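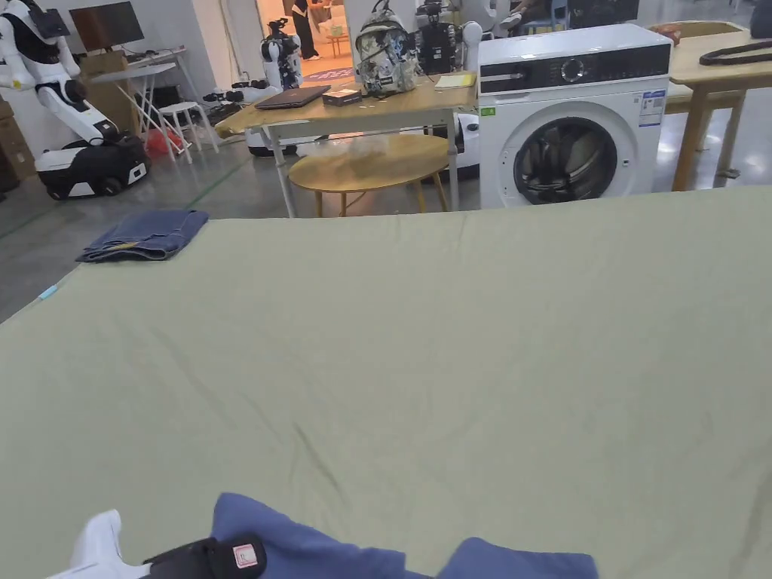 A recoverable grant is money that a foundation or a donor hands to a project with the understanding that it comes back if things go well. It sits somewhere between a gift and a loan, and people from both camps like to claim it (or disown it, depending on the year). There's usually no interest, no collateral, and no collection agency if the project falls flat. The classic borrower is a small outfit with sales but no bank history. Picture somebody who takes in old jeans, folds them into a neat stack like the blue denim over on the left of the green sheet, and needs cash for thread and rent before the first pair is sold. A bank sees risk there. A foundation sees a decent cause, but it would love to use the same dollars again next year!

The name. You'll also run into "returnable grant," "repayable grant" and "zero-interest charitable loan." I use "recoverable grant" all the way through this article because that's the one I hear most, but the paperwork varies a lot, and two agreements with the same title can say very different things. Read the trigger clause first. It's the part that spells out when the money is owed.

How it works. The funder and the grantee agree on an amount, a time limit and a trigger. The trigger might be a sales level, a new contract, or a bigger grant coming in from somewhere else. If it's met, the grantee pays back all or part of the money. If the time runs out first, the balance is normally written off and the whole thing is treated as a regular grant. Some agreements ask for partial payments along the way, and I have mixed feelings about those – they look gentle on paper, but they land in exactly the months when a young business has nothing in the drawer.

An example from my own neighborhood of this world is the Virnis Fund, which works in and near the town of Dulla. It has made 106 recoverable grants, the smallest of them $300 and the average $781. Tiny, I know. The time limit is 6 years, which is long for amounts like that, and there's no penalty for paying early. One of the grantees, the Gudon Sewing Room, paid back its first grant and then asked for another one (the application form, I should mention, is a single page, and I wish more funders would copy it).

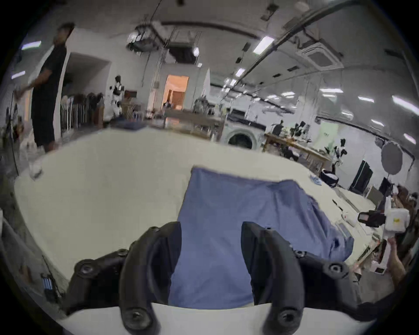
Morfudd Prosser wrote to me after reading an earlier version of this article and said I'd made the whole thing sound too friendly. Her point was that a promise to repay weighs on people even when no one is going to enforce it, and that some grantees pay out of pride when they should be paying their staff. She'd like every agreement to state in plain words that a write-off is not a default. I think she's right, and I've gone back and softened a couple of sentences.

Compared with other tools. Unlike a social impact bond, a recoverable grant needs no outside investors and no evaluator to rule on outcomes. Unlike a loan guarantee, it puts actual cash in the account. The closest relative is the revolving loan fund, where repayments go straight back out to new borrowers, and plenty of recoverable grants are run out of exactly that sort of pot. The Owen Circle does it that way.
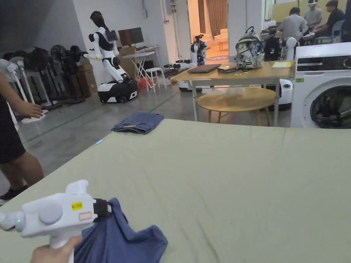
Blue garments at a cloth-covered table.

Accounting. Funders don't all book these the same way. Some record the full amount as an expense on day one and treat anything that comes back as a happy surprise. Others carry it as an asset and mark it down over time. Grantees have the same headache in reverse, so ask your accountant before you sign, and keep the signed agreement with the year's records. I last checked this section on February 2, 2025.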